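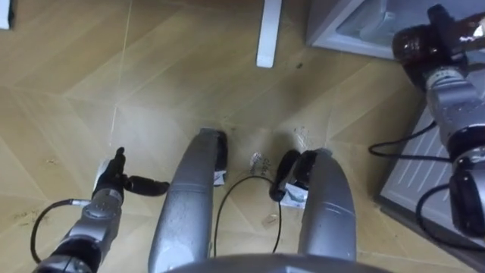

Figure 3.1 A wood floor in angled planks, with dark specks and smudges on the boards.

Chapter 3
Floors, Desks and What Gets Left on Them

Key terms: grit, seam, scuff, stain, spot cleaning, clear surface

In Chapter 2 you looked at rooms with carpet. This chapter deals with small workrooms that have a hard floor and a desk or two, and it covers the daily clean only. Waxing and refinishing come later in the book.

Start every room by looking down. Dirt on a light wood floor shows up as specks and smudges, and a person standing in the doorway will miss most of it. Walk the room once before you bring in any equipment. Grit that has worked into a seam needs a soft brush or a vacuum with a bare-floor head. A mop only pushes it along. When the planks run on a diagonal, follow the seams with the brush and then make a second pass along the walls.

Scuffs are a separate problem. A scuff is a mark left on the finish by something rubbing against it, and many will lift with a dry cloth. A scratch goes into the finish and will not lift at all. Run a fingernail across the mark. If the nail catches, leave it alone and write it on the room sheet.

The desk comes next. Matte white tops are common in newer buildings, and they show almost everything – cup rings, ink, the faint outline of something that has sat in one spot for months.

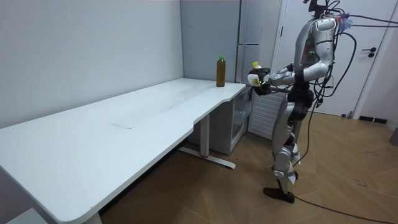 Before wiping, clear the surface. Drinks come off first, and caps should be checked before a bottle is moved. A bottle of tea at the back of a desk is easy to knock over with a sleeve, and tea will run to the wall and down behind the desk, where it is hard to reach. Small bottles with labels should be kept upright and put back where they were found. Do not throw out a bottle that still has liquid in it unless the room sheet says you may.

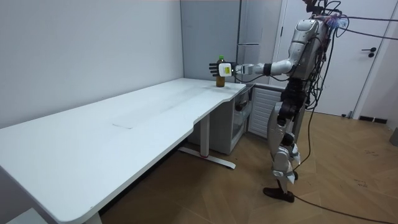 Text: Corinne Haldvik

Wipe from the back edge toward the front. Curved cutouts and rounded corners need a folded cloth, and the underside of the front edge should be wiped too. Finish with the legs and the foot bars, which collect dust close to the floor.

The routine above was timed at the Prinside training rooms in October. A room with one desk took 30 minutes on a first visit, including the room sheet. Section 3.1 goes through the floor in detail, and Section 3.2 covers desk tops. You will need a blank room sheet and 2 clean cloths for the first exercise.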